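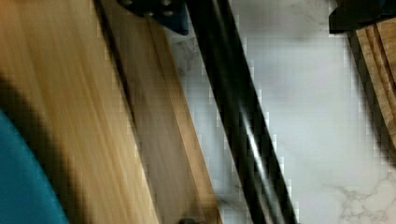

Tuesday, wrist cam, Leka gripper

Board pickup on the marble counter again, Leka this time. Exposure left at the Asdale settings so the two runs compare. Wood grain smears badly whenever the wrist is moving; the veins in the stone hold up better. Compression blocks along the black bar too.

Grasps: 26 tries, 4 misses. Asdale missed 5 on the same set.

Teal pad sits in the bottom left corner of the view. Could tilt the bracket a few degrees, but then calibration has to be redone.

To do: shorter exposure, lower arm speed on approach, ask Suvcombe about spare pads.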